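Grullstead Swap Shelf: your questions

What can I bring?
Nearly anything clean that one person can carry! I'm not fussy, and odd bits for the kitchen or shed go fast.

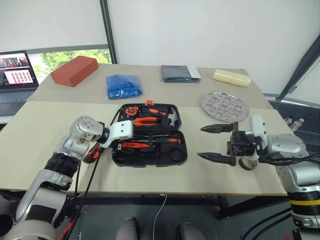

A brick, a folded grey cloth, a foam roll and a metal tray, among other bits.

Do I need to book?
No, just turn up. If it's something big, ring Sem Mertens first (extension 33).

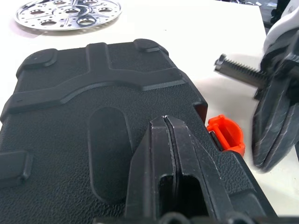 Can I take things without bringing any?
Of course you can – I did for months. We start again in March, so come and have a rummage.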